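August 2019

Notes on the practice table, second revision. The first revision was written in May and most of it is obsolete. I've left that post up, but the parts about clips and about where to put the metronome should be ignored.

## What it has to do

Lesia Fedoruk and I play clarinet duets in Irkell, mostly from the Le Goff book, and mostly from score, with both parts printed one above the other in pairs. Score takes twice the paper that parts do. The advantage is that either of us can see where the other one is supposed to be, and neither of us counts long rests reliably. The cost is page turns.

The setup has to hold two sheets side by side at a readable height for a seated player. It has to stay put when a page is pulled off in a hurry. It has to fit on the table, as the floor in that room is taken up by chairs and cases. It should come apart without tools and go in one bag.

## The stand

The stand is a cheap one, bought secondhand. It is a tripod type with one center pole, a collar with a tightening knob, and braces running from the legs to the pole. The feet are rubber. The ledge is a plain lip with no drawer or tray.

It was sold as a short floor stand. On a table it works with the pole nearly all the way down. Adjustment goes like this:

1. Loosen the collar knob half a turn. A full turn lets the pole drop, and the ledge will land on your knuckles.
2. Spread the legs until the braces stop moving.
3. Press down on the ledge with one hand and tighten the knob with the other.
4. Push the ledge sideways at one corner. If the pole rotates, tighten again.

Step 4 is the one I used to skip. A sheet of paper weighs nothing worth mentioning, but turning one applies a sideways pull at the outer edge, and the pole will creep around a little every time. After a few pages the player on the left is reading at an angle. Lesia noticed it before I did because she sits on the left.

Leg spread matters more than height. With the legs pulled in, the footprint is smaller and the table looks tidier, but the stand tips backward if the desk is angled back at all. I keep the legs wide and accept that something else on the table has to move. One leg points toward each player's side and the third goes to the back.

The rubber feet grip a finished wood surface well enough. They do pick up dust. I wipe them with a damp cloth every couple of weeks, and the grip comes back once they dry. I tried a thin shelf liner under the whole thing and took it away again. It bunched up under the legs and made the stand less steady than the bare table did.

## Page retention

In May I recommended spring clips on the ledge. They hold the bottom edge and do nothing about the top, so a sheet that has been rolled or carried in a bag will lean forward and fold over on itself. They also cover the last line of the music on any page with a narrow bottom margin, and Le Goff uses every bit of the page.

The stand has two retaining rods with black tips. I had ignored them on the grounds that they looked flimsy. They are adequate. Each one pivots and can be laid across a page at whatever angle is wanted, and the pressure is light enough that a sheet can be slid out from under it with one hand.

Placement took some trial. A rod laid straight up the middle of a page hides one note per line, always at the same point in the line, and the eye learns to expect a gap there. That is bad for sight reading. A diagonal rod hides a different place on each line. It also crosses more of the sheet, so it holds better against curl. I now lay both on the diagonal, leaning opposite ways, and nudge them when they land on an accidental.

They don't stop a corner from curling. For that the only fix I've found is to leave the sheets under a heavy book overnight. A crease at the corner is permanent for practical purposes, and I've stopped reprinting pages over it.

## Paper

Everything is now printed on colored stock, one color per piece. Mamta Bansal does this for the wind group and I took it over without changes. The reasoning is sorting speed. With white paper, a dropped folder costs a quarter of an hour of reading bottom margins to find out which page belongs to which piece, and the print down there is tiny. With colors you sort by color first and then only have to put a handful of pages in order.

Some observations on color:

- Blue gives slightly less contrast than white under the ceiling light. The notes are still legible at normal distance, including the runs, where the beams are dense enough to merge if the printer is low on toner.
- Pink is easier on the eyes than I expected. Long slurs stay distinct from staff lines.
- Yellow was fine in daylight and unpleasant under a warm bulb.
- Green I used once. Pencil marks were hard to find on it.

Blue is for whatever is fast, pink for whatever is slow. That isn't Mamta's system, only mine, and it breaks down for pieces with more than one movement. Those I keep in one color and mark the tempo in pencil.

Weight is a separate question. I bought a pack of 200 gsm card on the theory that it would stand up unaided. It does. It also jams the printer at home, it doesn't fold, and a full program of it makes the folder too heavy for the bag. Ordinary copy paper plus the rods does the same job. The rest of the card has gone to labels.

Sheets are printed on one side only. Double-sided saves paper, but a page that has to be flipped over as well as moved takes two hands, and a clarinet needs at least one of them.

## The metronome

The metronome is a white one, the pyramid shape, wound by a key on the side. I own an app that does the same thing. The app is more accurate and I don't use it, for two reasons. The phone is also the thing that receives messages, and a swinging arm can be followed out of the corner of the eye while the click is being drowned out by two clarinets.

A mechanical metronome wants a level surface. If it leans, the beat comes out uneven, a long one and a short one, and this is audible at slow settings well before the tilt is visible. Test by ear: set it slow, close your eyes, and listen for a limp. If there is one, slide folded paper under one side of the base until the limp goes away. The table here slopes very slightly to the window. Jawad Bukhari, who tunes pianos and has opinions on this, told me to mark the good spot on the table and never think about it again. I marked it with a small pencil cross.

Where the spot should be took longer. In May I had the metronome at the far left, which put it right beside Lesia and a long way from me. She followed it and I followed her, one step behind. Moving it to my side reversed the problem. The ledge of the stand isn't an option, since any vibration goes straight into the pages.

It now stands in front of the stand, near the middle, low enough that it doesn't block the bottom line. I turn the face a little to the left, toward Lesia. The winding key then ends up on my side, where I can reach it between movements without leaning across her. It does occupy the space the legs would like, so the legs go down first and the metronome second. Doing it in the other order means moving it twice.

Wind it fully before starting. A partial winding gives out somewhere in the second piece, and a metronome that stops in the middle of a fast passage is worse than none. Don't force the key past where it stops.

## Things tried and dropped

A clip-on lamp. It made the ledge sag to one side and lit one page much better than the other. Fabian Brunner has it now.

A wooden board behind the sheets to make a wider desk. Good in principle, as it would have held three pages. It raised the weight at the top of the pole beyond what the collar would hold.

Taping pages together in a long strip. This works for one piece. With several, the strips get tangled in the folder and the tape yellows. Imelda Tolentino still does it and folds hers like a map, and she has never had a turn go wrong that I have seen, so it may be a question of patience.

A second stand, one per player. The obvious answer and probably the correct one. Two tripods don't fit on the table with the legs properly spread, and we would each need a copy of everything.

## Current order of assembly

Stand on the table, legs wide, knob tight. Metronome onto the pencil cross, wound, arm still latched. Sheets onto the ledge, fast piece left and slow piece right. Rods across, checked for accidentals. Reeds can be soaking while all of that is done.

Remaining problem: the right-hand sheet drifts and ends up slightly crooked. The ledge is level, so I suspect the rod on that side, whose pivot is looser than the other one. There is a small screw at the back that may take up the slack.
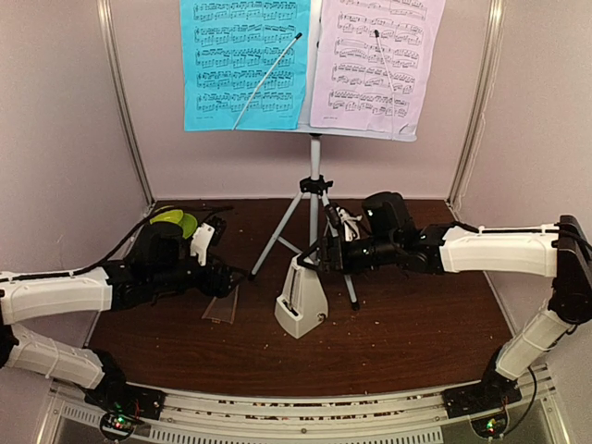
If the screw doesn't do it, I'll try a thin washer under the pivot before writing to the maker for a replacement rod. The left one needs nothing.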